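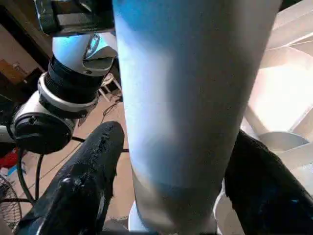 Too big for the cup holder and too dear to leave on a train, was the verdict in the comments under my last flask round-up, along with a request that I try the Skarnent 700 anyway and stop going on about lids. I have tried it. I can't promise anything about the lids.

The Skarnent is sold as a "tall carry tumbler", a phrase that covers the fact that it can't decide whether it's a tumbler or a bottle. It holds 700 ml. It costs £48, and I paid it myself, at Prunden, where they wrapped it in tissue paper as though it were a christening present. I've used it most days for four months, mainly for tea, sometimes for water, and once for soup. We'll get to the soup.

## Looks and feel

Very pale, a light blue that goes greyish white depending on where the light is, with a smooth matte finish. I like it more than I meant to. It narrows very slightly towards the bottom, and there's a faint grey band low down that I took for a dirty mark and rubbed at for a while before accepting it.

The finish is pleasant to hold with dry hands. With wet ones it's a bar of soap. Mine has been dropped twice, once on kitchen lino and once on the steps at Plurnasstead station, where it rolled with some dignity to the bottom and was handed back to me by a child. No dent either time, and a scuff on the base you'd need to go looking for.

## Does it keep things hot

Yes, and a bit too well. Tea made at seven in the morning is still too hot to drink properly at nine, and still perfectly decent at noon. If you like your tea at a normal temperature at a normal time, you will have to plan ahead or leave the lid off, at which point you own a £48 mug.

Cold water stays cold all day. I didn't use a thermometer. I drank it.

## The lid

Push-in, with a sliding bit you drink through. Fine upright. On its side in a bag it lets out a small, steady dribble, enough to ruin a library book but not enough to notice until you've ruined it. The leaflet does say "splash resistant", and I should have read that as the confession it was.

The slider comes out for cleaning, which is good, and goes back in either way round, only one of which works. After 17 goes through the dishwasher the seal still fits snugly and smells only faintly of the soup.

## The soup

Leek and potato. Don't. The opening is wide enough to pour it in and the slider is far too narrow to let it out, so you end up taking the lid off and drinking lunch from a tube like an astronaut on a budget. I'd also advise against the office microwave before anyone asks, as does the leaflet, in four languages.

## Against the Roman

My old Roman flask is uglier, smaller and has a screw cap that has never leaked on anything. It also loses heat by mid-morning and whistles when you open it. I've gone on using it for walks. The Skarnent lives on the desk and goes in the car, where, yes, it's too big for the cup holder, so it rides in the door pocket and knocks on every bend.

## Worth it?

For a desk, I'd say so, if £48 doesn't make you wince. For a bag, no, and certainly not the bag with your laptop in it. Prunden sell a screw lid separately that is meant to fit. It was out of stock in June and it was out of stock in July, and the chap on the till thought it might be a "autumn thing". I'll add a note if I ever get hold of one.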